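액자 공방 자동화, 같이 일하는 분들은 어떠세요?

글쓴이: 대패밥한줌
액자 조립이랑 검수 쪽에서 일한 지 11년 됐어요. 저희 공방이 Cirdale이라는 작은 곳인데, 9월부터 조립 마무리 공정에 로봇을 단계적으로 들인다네요. 프로젝트 이름은 Policarpio ㅋㅋ 요즘은 동작 데이터 모은다고 손에 그리퍼 들고 액자 잡는 게 제 일과예요. 하루 2시간씩요. 솔직히 재미는 있는데 기분이 좀 묘해요. 내 손버릇을 넘겨주는 느낌이랄까요?

댓글 1: 모서리45도
저는 Grultton에서 같은 과정 먼저 겪었어요. 사람이 줄진 않았고 자리가 바뀌었어요. 조립하던 분들이 검수랑 재작업으로 갔는데, 서서 하는 일이 줄어서 허리는 편해졌대요. 근데 신입이 손으로 배울 기회가 없어진 건 진짜 문제예요!

댓글 2: 야근싫은곰
편해졌다는 말 반만 믿어요. 저희는 로봇 들어오고 하루 물량이 362개로 올랐어요. 속도는 기계가 정하고 불량 책임은 사람이 지더라고요. 글쓴이님, 데이터 수집 시간에 수당은 따로 나와요?

댓글 3: 대패밥한줌 (글쓴이)
수당은 없고 근무시간으로만 쳐줘요 ㅠㅠ 그래서 저도 물어보려고요. 작업은 대충 이런 식이에요. 첫 번째는 액자 뒷판 옆, 두 번째는 한 손으로 액자 잡고 아래쪽을 그리퍼로 집은 거예요.

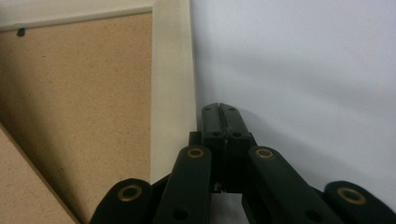
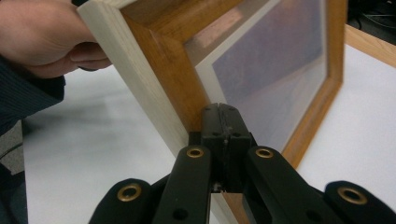

댓글 4: 유리닦는사람
오 두 번째처럼 유리 끼운 액자를 기울여 잡는 거, 힘 조절이 제일 까다롭지 않아요? 저는 손끝 감각으로 하는 일이라 기계가 금방 따라올 것 같진 않은데요.

댓글 5: 모서리45도
윗분 말씀엔 좀 반대요. 저희도 그렇게 말했는데 12주 만에 단순 규격은 다 넘어갔어요. 남은 건 비규격이랑 오래된 액자 수리 정도? 그쪽 기술 있는 분은 오히려 바빠졌고요.

댓글 6: 야근싫은곰
그럼 수리 못 하는 사람은 어디로 가요? 그 얘기를 회사가 먼저 꺼내야죠. 동작은 다 배워가면서 교육 계획은 없는 게 말이 되나요.

댓글 7: 대패밥한줌 (글쓴이)
교육 계획은 저도 못 들었어요. Proltville 쪽 지점은 수리 교육을 근무시간에 넣었다던데, 다음 면담 때 수당이랑 같이 꺼내볼게요. 답 들으면 여기 댓글로 남길게요!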